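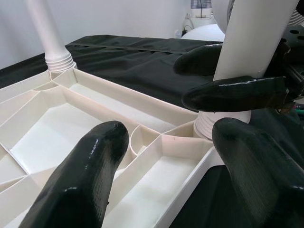

Progress Report to the Clondale Fund: Teen Audience Study, Second Reporting Period

Prepared by the Audience Research Office, Wernier

1. Purpose of the report

This report covers work carried out under the Clondale Fund's grant for research into how young people aged 13 to 17 find, share and discuss advertising on their phones. It describes activity up to the end of April, changes to the approved plan, spending to date, and the work scheduled for the next period.

2. Recruitment

The approved plan called for 120 households. A total of 132 households completed the screening interview, and 109 were enrolled after parental consent forms were checked. The shortfall is concentrated among families with children aged 16 and 17, many of whom declined the diary portion of the study on account of exam schedules. The Office has reopened recruitment for this age group only and will accept new households until the end of the school term.

Recruitment was handled by Cassim under the subcontract approved in the first period. The consent form was shortened from six pages to three at the request of the ethics reviewer, and the revised version has been used for all enrollments.

3. Fieldwork

Participants were asked to keep a media diary for two weeks, noting any advertisement they remembered, where they saw it, and whether they mentioned it to anyone else. Diaries have been returned by 82 households. Entries are generally complete on weekday evenings and thin on weekends. Reminder messages were moved from 9 a.m. to 4 p.m. partway through the period, and the return rate for the later groups was higher.

In addition, 20 follow-up interviews were held with teens and a parent or guardian. Interviewers used the guide submitted with the first report, with one question on school-issued devices added.

4. Early observations

Analysis is at a preliminary stage and the following points should not be quoted outside the Fund.

Participants often recalled the person presenting a product but could not name the company that made it. Several described paid posts as recommendations and were unsure how a sponsored post is labeled. Parents tended to estimate that their children saw more television advertising than the diaries recorded. Sharing took place mostly in small private groups, and few participants reported posting publicly about a brand.

5. Changes to the plan

The coding of diary entries was to be done by hand. With the Fund's consent, the Office has moved this work to Woker, the coding tool already licensed by Wernier. A sample of entries is being coded both ways, and the results of that comparison will be included in the next report.

6. Budget

Spending is below forecast for the period. Participant payments are lower than planned as a result of the enrollment figures above, while transcription costs exceeded their line by a small amount. The Office requests permission to transfer unspent participant funds to transcription. No increase in the total grant is sought.

7. Next period

Remaining diaries will be collected and the second round of interviews will begin once the 16 and 17 age group is filled. A draft of the findings on sponsored content will be sent to the Fund for comment before the final report is prepared.

Questions on this report may be directed to Thaís Macedo, Project Lead, Audience Research Office.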